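Last updated: April

# Dromthorpe Supper Words

A collection of 318 words and short sayings to do with food, meals and kitchens, gathered in and near Dromthorpe and the farms out towards Gastton. It's a plain text table you can open in anything, and I would love people to use it, argue with it and send me more.

## How it started

I grew up in Dromthorpe saying "nammet" for a snack and "clarty" for anything sticky, and I thought everybody did. Then I moved away for work, asked a canteen full of people whether they wanted the "scrattings" off the roasting tin, and got a row of blank faces. When I came home I began keeping a notebook. The notebook became a spreadsheet, the spreadsheet became this, and I'm still finding words I'd forgotten my own grandmother used!

Food words are brilliant for this sort of thing. People who'll tell you flatly that they have no dialect at all will talk for an hour about what the end of a loaf is called, and then their sister comes in from the garden and says they've got it wrong.

## What's in it

There is one main file, `words.csv`, and one smaller one, `sayings.csv`. Both use the same columns:

- `entry` — the word or saying, spelt as the person would write it
- `sound` — a rough guide to how it's said, in ordinary letters
- `meaning` — in everyday English
- `used` — a sentence somebody really said, or told me they would say
- `place` — Dromthorpe, Gastton or "between"
- `when` — "still said", "remembered" or "read only"
- `note` — anything else, including quarrels

I've kept the pronunciation simple on purpose. Proper phonetic symbols would be more exact, and if you can write them I'd be delighted to add a column, but most of the people who helped me wanted to be able to read their own words back.

"Remembered" means the speaker heard it from someone older and doesn't say it themselves. "Read only" means it came from a letter, a recipe book or a shop bill and I haven't yet met anyone who has heard it spoken. I'd treat those with a bit of care, especially the ones from recipe books, where a cook may have brought the word from somewhere else entirely.

## A few favourites

**Sidler.** The second helping you take without being offered it. Still said in Gastton, always with affection. "He's had his dinner and he's had a sidler."

**Frumble.** To crumble something up with your fingers while talking, bread mostly. Children get told off for it.

**Heel-and-toe.** Both ends of the same loaf, eaten together by one person. Remembered only. I think this one is wonderful and I've started saying it in the hope of moving it up a category.

**Lid weather.** A day so cold that you keep the lid on the pan until everybody is sitting down. It has drifted a bit, and younger speakers use it for any day when you'd want soup.

**Bare white.** A plate with nothing left on it, gravy included. It's the highest praise a Dromthorpe cook can get, and it's usually delivered by the cook, looking round the table. "Bare white, the lot of you." 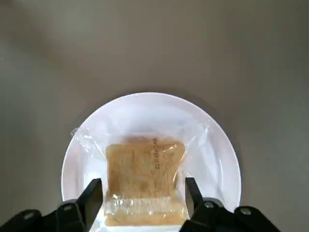
Gastton people say "clean round" for the same thing, and there's a fairly sharp line between the two. I've marked it in the notes. Go over the bridge and "bare white" gets you a puzzled look, or worse, somebody thinks you're complaining that you haven't been fed. I have two separate accounts of that exact mix-up and both are in the `used` column, since I couldn't choose.

## How the words were gathered

Most came from talking. I asked people to tell me about an ordinary meal when they were small, start to finish, and wrote down anything I wouldn't expect to hear on the radio. Asking "do you know any old words?" gets you almost nothing. Asking who was allowed the skin off the rice pudding gets you half a page.

The rest came from paper. The Alexiou bakery on the Gastton road let me read through its old order books, and those are a treasure — seven different names for a small round roll, some of them on the same page in the same handwriting. Entries from there are marked "Alexiou books" in the notes.

Everyone who talked to me agreed to their words being shared. I haven't included speakers' names, and I've trimmed any sentence that gave away whose aunt was being discussed.

## What it isn't good for

Please don't use it to say how common a word is. I talked to people I could reach, most of them older, and nearly all of them enjoyed cooking or at least enjoyed eating. There's very little from people who moved to Dromthorpe after 2000, which is a real gap, because their kitchens have words too and some are already catching on.

The spellings aren't settled either. "Frumble" turns up with one m in one letter and a double m in another, and I went with what most people wrote when I handed them a pencil. Where two spellings both had firm supporters, you'll find them both, each pointing to the other.

I've made no attempt at word histories. A few have been suggested to me, some of them marvellous, and I've put them in the notes marked "told to me" so you know how much weight to give them.

## Using it

The files are plain UTF-8 with commas between the columns and double quotes round anything that has a comma in it. They open happily in any spreadsheet. I sort them with Skanader, a little tidying script I wrote that puts entries in order and complains about empty boxes. It's in the `tools` folder and you don't need it unless you're sending in a lot at once.

You're free to copy, print, teach from and build on all of this. I'd only ask that you mention Dromthorpe somewhere, and that you leave the `when` column in place if you pass the table on. A word that was remembered once by one person looks very different without it.

## Sending me words

Open an issue, or add a row and send it over. A word, a meaning and a place is plenty. If you can give me the sentence as well I'll be thrilled, even if it's only your dad shouting up the stairs.

I'm especially after words for leftovers, words for being too full, and anything at all for the burnt bit at the edge of a pie. I've got "catching" and "brownings" so far and I'm sure there are more.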